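Handout 5: Grasp State from the Wrist Camera
Robot Software Lab
Instructor: Raghda Boutros

Read this before you start Lab 5. It covers what your perception node has to publish, how the grasp state machine uses it, and how the lab is graded. The arm driver and the gripper driver are the same ones you used in Lab 4. If you changed either of them, go back to the course version first.

1. What we are building

In Lab 4 the gripper closed on rigid blocks. You commanded a width, waited for the fingers to stop, and compared the final width with the width of the block. If the two matched, you had the block.

That test does not work for cloth. A folded towel and a single layer of the same towel stop the fingers at different widths, and a thin layer stops them so close to fully closed that the encoder reading is inside its own noise. Motor current is a little better but still can't tell you how much cloth you have or which way it leaves the fingers.

So in this lab the decision comes from two sources, the gripper reading and the wrist camera. Neither one is trusted alone.

2. Nodes and topics

Your workspace has four nodes.

wrist_view takes raw camera images and republishes them with a timestamp from the arm clock. Do not edit it.

cloth_mask is yours. It takes one image and publishes a binary mask of the cloth.

grasp_state is also yours. It takes the mask and the gripper reading and publishes one of the states listed in section 5.

brateo_planner is the motion planner. It is called Brateo in the older handouts and in the config files. It reads the state and decides whether to lift, retry or stop.

Messages older than 2 frames must be dropped. The planner assumes the state it reads belongs to the current arm pose. If your mask node falls behind and you keep queueing images, the planner will act on a view from before the last move, and the failure will look like a planning bug. Set the queue length to 1 in both of your nodes.

3. What the camera sees

The wrist camera moves with the gripper, so the fingers always land in the same part of the image apart from their opening. This saves a lot of work. You can mark the finger region once for each opening width, store it, and look only at what is next to it.

The cloth is the part that changes. When it is held, the useful areas are the strip between the fingers and the spread of fabric on the far side of them. 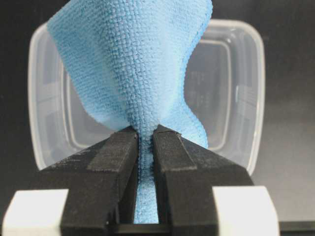

Figure 1. Light blue waffle-textured cloth gathered between the fingers, with a translucent container behind it.

Three things in Figure 1 matter for your code.

The cloth is wide at the top of the image and narrows to the pinch. Width measured row by row should therefore fall as you approach the fingertips. We call this the neck profile, and you will compute it in section 4.

A strip of fabric continues down between the fingers. It belongs to the cloth, so your mask should keep it. Many first attempts erase it because they subtract the whole gripper region, gap included. Subtract the left and right fingers as two separate regions and leave the gap alone.

The container is pale and lies behind the cloth. A threshold on brightness alone will pull parts of it into the mask. Use hue and saturation. The cloth is a pale blue with low saturation, so the lower limit on saturation needs care. Set it too high and you lose the lit parts of the fabric. Set it too low and you pick up the plastic.

Also note the light fibers on the black fingers. They can show up as single-pixel noise. A small morphological opening takes care of it. Use a 5 pixel kernel to start. Don't go much larger, or you will start eating into the strip.

4. Computing the neck profile

Work on the mask, not on the color image.

Step 1. Take the largest connected component. If the strip is separated from the upper part by a few missing rows, join the two before you pick the component.

Step 2. For each row, record the leftmost and rightmost cloth pixel. The difference is the width of that row. Rows with no cloth get a width of zero.

Step 3. Smooth the widths with a median filter.

Step 4. Find the row of minimum width inside the fingertip band. The band limits are in fingers.yaml and depend on the opening.

Step 5. Record the horizontal center of that row and subtract the center of the gap. This is the neck offset, in pixels.

A held cloth gives a narrow minimum and a small offset. A cloth that lies behind the fingers without being pinched usually gives a wide profile with two dark shapes cut out of it and no real neck. A cloth caught by one corner can give a clean neck with a very uneven spread above it, so publish the left and right areas as well. The planner uses their ratio when it picks the direction of the next move.

You do not need the texture for this. Some groups last year tried to use it to separate cloth from background and spent most of the lab tuning filters. The weave gets denser where the cloth is squeezed and the pattern stretches with every fold, so a filter tuned on the open part misses the gathered part. Leave it for the optional exercise.

5. States

grasp_state publishes exactly one of these:

OPEN. The fingers are wider than the open limit. The mask is ignored.

EMPTY. The fingers are closed and there is no cloth in the gap.

HELD. The fingers are closed, there is cloth in the gap, and the neck offset is within the limit.

MARGINAL. The fingers are closed and there is cloth in the gap, but the offset is too large or one side area is close to zero.

UNKNOWN. Anything else, including a stale or missing mask.

Do not merge UNKNOWN with EMPTY. On EMPTY the planner opens the fingers and tries again. If the mask node has crashed while the gripper is in fact holding something, that drops the cloth wherever the arm happens to be. On UNKNOWN the planner stops and waits.

A state must be seen in 5 frames in a row before you publish a change. OPEN is the exception and goes out right away.

6. Planner settings

You may change these in planner.yaml:

lift_speed
retry_limit (default 2)
marginal_action (regrasp or continue)

Everything else in the file stays as it is. The container is already in the collision scene as a solid box. Its walls let light through and the depth sensor does not return good points on them, so we do not build it from sensor data. If you move the container, update its pose in the scene file by hand and run the check script before you enable the arm.

7. Data

The recorded set for this lab is called Lindholm. It is on the course drive and holds 2227 labeled wrist images. Keep 600 of them for testing and do not look at those while you tune. The split file is in the folder. Use it as given so that results can be compared between groups.

Labels give the state only. There are no mask labels. To check your masks, draw the outline on the image and page through the results by eye. The viewer in the tools folder does this:

view_mask --set lindholm --split train --outline

Press n for the next image and f to flag one. Flagged images are written to a text file in your home folder.

8. What to hand in

Your two nodes, with the config files.

A confusion table over the test split, with all states included.

One page on your failures. Choose images where your state was wrong and say which step of section 4 caused it. "Bad lighting" is not enough. Give the threshold, the row or the region that went wrong.

A log from one run on the real arm. Book the arm through the lab page. The bench closes at 6 p.m. and the log must show at least one full cycle from OPEN to HELD and back.

9. Common problems

The state flips between HELD and MARGINAL. Check the smoothing in step 3 first. After that, look at whether the fingertip band matches the current opening. A stale band is the usual cause.

The mask is fine in the viewer and empty on the robot. The live camera sends BGR and the recorded set is RGB. Convert once, in cloth_mask.

The offset has the wrong sign. The camera image is not mirrored. Left in the image is left in the gripper frame, as drawn in Handout 2.

The planner never leaves UNKNOWN. Compare timestamps. If you restarted the arm driver without restarting wrist_view, the clocks no longer agree.

Optional exercise: estimate from the texture alone whether the fabric in the gap is compressed, and report how often your estimate agrees with the motor current. Extra credit is given for a clear negative result too.

Reading for next time: the chapter on contact states in the course notes, up to the part on slip.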